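# Chapter 4: Folding and Sorting Heavy Fabrics

By the end of this chapter you should be able to:

- tell a hem from a selvage and from a cut edge
- choose a work surface for a piece that is too large to fold in your hands
- fold denim and similar cloth so that it stacks flat
- decide which pieces are folded, which are rolled and which are hung

## 4.1 Starting at the edge

Every fold begins at an edge. With a dish towel you hardly notice this, as the whole towel fits between your two hands and any crooked corner can be pulled straight at the end. Heavy cloth is less forgiving. A pair of jeans, a denim skirt or a lined curtain has enough weight to pull itself out of line while you are still looking for the second corner.

For this reason the chapter begins with edges and leaves the folds themselves to section 4.3. Students who have worked through Chapter 3 will remember the light cottons and the half-and-half fold used for pillowcases. That fold still works on denim, but only after the edges have been found and matched.

There are three kinds of edge to learn.

**The hem.** A hem is an edge that has been turned under and sewn down. It has at least two layers of cloth, and often three, so it is thicker and stiffer than the rest of the piece. On denim it is often paler as well. The raised parts of a hem rub against shoes, chairs and the inside of the washing machine, and the blue dye wears away there first. The white threads underneath begin to show through as small flecks.

**The selvage.** This is the edge made on the loom. It is firm and does not fray. You will meet it on yard goods and on some curtains, and rarely on finished clothes.

**The cut edge.** A cut edge has been trimmed and left open. It frays, and it stretches if you pull on it. Never lift a heavy piece by a cut edge.

Of the three, the hem is the best one to hold. It keeps its shape under a pull, and it is easy to find by touch even when the cloth is bunched up. Slide your thumb and finger along the fabric until you feel the step where the layers begin, then close your grip there.
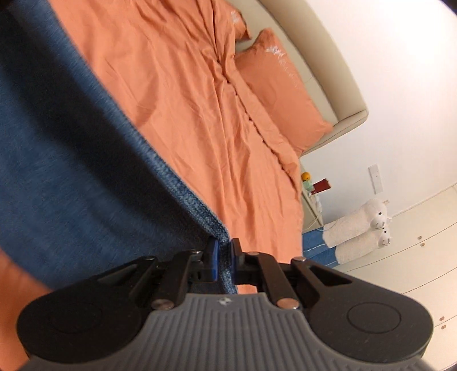
Once you have the hem, lift it only as far as you need to see which way it runs. Lifting the whole piece into the air is tiring and brings in new twists. Follow the hem to the nearest corner or seam and lay that point down. Then go back and follow it the other way. When both ends are flat, the rest of the cloth can be drawn out behind them.

Dark cloth hides its own folds. In navy or black denim a crease and a shadow look much the same, so run a flat hand over the surface before you go on. Your palm will find a doubled layer that your eyes have missed.

## 4.2 The work surface

A table is the usual choice, and a table at hip height is kinder to the back than a low one. In many homes, though, the largest flat surface is the bed. Beds have two good points: there is plenty of room, and the bedding grips the cloth a little so that it does not slide off. They have one bad point, and that is softness. A fold pressed on a mattress never comes out as sharp as one pressed on wood.

If you work on a bed:

1. Pull the bedding smooth first. A wrinkle below will end up as a wrinkle above.
2. Stand at the long side.
3. Keep the finished stack on a chair or dresser. Stacks on a bed lean over as soon as the mattress moves.
4. Use bedding of a different color from the laundry if you have a choice. The edges of blue cloth are easy to see against orange, pink or white and hard to see against gray.

Morven Haldane, who taught household skills at the Grarumham evening school, had her students practice on both surfaces during the same lesson. Most of them made better first folds on the table and were faster on the bed. She let them choose after that – but the final fold was always done on wood.

## 4.3 Weight and thickness

Two pieces of the same size may need different folds. What matters is how thick the stack becomes. Each time you fold a piece in half, the number of layers doubles: two, four, eight, sixteen, and then 32. Thin cotton can be folded five times and still lie flat. Denim should be folded three times at most. After that the outer layer has to travel so far around the bend that the fold springs open.

Hems add to the problem. If every fold puts a hem on top of another hem, one side of the stack will be much higher than the other. Turn every second piece around so that the thick sides alternate. A pile made this way can be carried across a room. A pile with all its hems on the left will slide to the right.

Anca Preda's workbook calls this "turning the pile," and the exercises at the end of this chapter use her term.

## Words to know

**Bulk:** the total thickness of a folded piece, including its seams.

**Grain:** the direction in which the main threads run. Cloth folds most easily along the grain.

**Nap:** a soft, brushed surface on one or both sides of a fabric.

**Turning the pile:** stacking pieces with their thick edges on alternate sides.

## Before you go on

Take one heavy piece from your own laundry and drop it on a bed or table without arranging it. With your eyes closed, find a hem, follow it to a corner and lay the corner flat. Repeat with a piece of light cotton – the hem will be thinner and harder to feel. Write down which one took longer and keep the note for section 4.4, where the same two pieces are folded.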